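Tech & Work›
Features›
Keeping the Sallside Cell in Line

Keeping the Sallside Cell in Line

The robot cell at Sallside exists twice. One copy is bolted down in the workshop. The other is a simulation, and most of the upkeep starts there.

Deming Jia looks after both. The job begins at 7 in the morning with the log from the night's runs. If the gripper has drifted, Jia opens the simulated cell in Listeo, sends the arm to its start pose and compares the joint values with the ones taken from the workshop.

There are 184 values in the setup file. Most never change. The ones that do are the height of the stand, the offset from the flange to the fingertips and the position of the table edge. A base moved by 2 millimeters is enough to spoil a pick at full reach.

"I fix the stand first," Jia says. "If you start with the fingers you end up doing it all again."

After that comes the table. Jia loads objects that have little in common, with the gripper open and clear of them, and runs the approach moves one at a time at low speed. Round things test the finger width. A chain is harder, as the software has to work out every link, and a full pass can take up to 9 minutes.
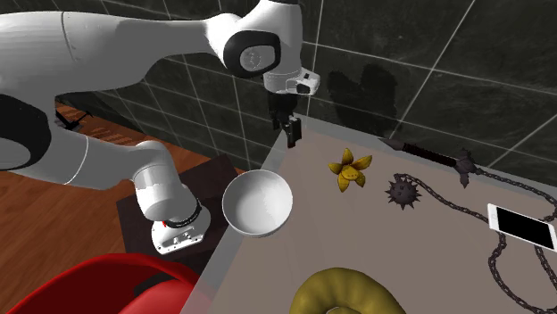
Peltonen would rather see the checks done on the real arm every time, and told Poltell, the firm that built the cell, that a model knows nothing about a worn cable or a loose bolt. Jia agrees about the bolts. They get checked by hand in April and again in the fall, with a torque wrench and a paper list taped inside the cabinet door.

The next change to the setup file is a new flange offset. It goes into the simulation first and stays there until the night log comes back clean.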